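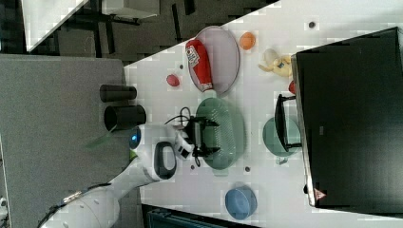
Ticket 86, bench rules, Usetti cell. Opened 2026-02-02 by Ginette Besnard, status open. Operator asks which items have to be cleared before a table task starts and who signs for it. Current rule sheet (June version) only says "work area tidy", which everybody reads differently. Arm is over the green oval plate, gripper right above it, and there are two black cups lying on their sides on the gray surface next to the table. Are those in the work area or not? Sheet doesn't say. Same for the red can or bottle on the pink plate, is lying down an allowed start position? Need a yes or no on both.

Update, Oldřich Lukáč
Read sheet again. Section 6 covers the tabletop only. Nothing on surfaces beside it. My reading: anything the arm can reach counts, table or no table. So cups are in. Valleck cell has worked that way a while, no complaints.

Update, Ginette
OK but then reach has to be written down per cell. Can't have people guessing. Also cables, the June sheet says "secured" and thats it. Secured how? The thin one at the gripper makes a loop. Want a max loop size or a clip point in the rule.

Update, Oldřich
Agree on cables. Asked Marty for a number, no answer yet. Till then: jog the arm through full range at slow speed before the first run, watch the loop, stop if it catches on anything. Write the result in the log, initials too.

Can: lying down is fine IF the task card says so. Card 11 does not mention it. Card 14 does. Check wich card was loaded.

Warning labels: keep them uncovered, no tape, no dishes on top. Goes in the new draft as its own line.

To do
- reach outline per cell (Oldřich)
- cable wording (waiting on Marty)
- fix card 11 start positions (Ginette)
- send draft to Wasia cell for comments

Ginette: card number not in the log. Asking the operator. Leaving this open.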